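Farolby Table Runner, Diagonal Stripe

A grey-blue patterned runner with diagonal stripes in lighter blue and tan, made to go over a plain tablecloth. It suits kitchen tables that are used all day – for meals, snacks and homework – and it folds down small enough for a drawer. Pair it with our Jistia cloth in teal, sold separately.

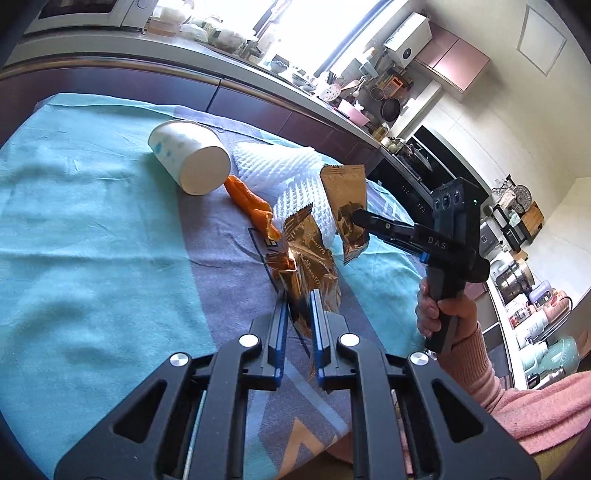
Arlindo Vieira wrote to us that his has been on the kitchen table since December and crumbs shake off it easily, though he would have liked a longer one for when the table is pulled out.

A longer size is now in stock. Choose it from the size menu before adding to your basket.

Wash at 30 with similar colours. Iron on the reverse while slightly damp. Do not bleach. Wipe up grease soon after a spill – the tan stripes show it first.

Item no. 515
Sold singly or in packs of 4
Teal cloth: item no. 303
Returns accepted unwashed, with the label still attached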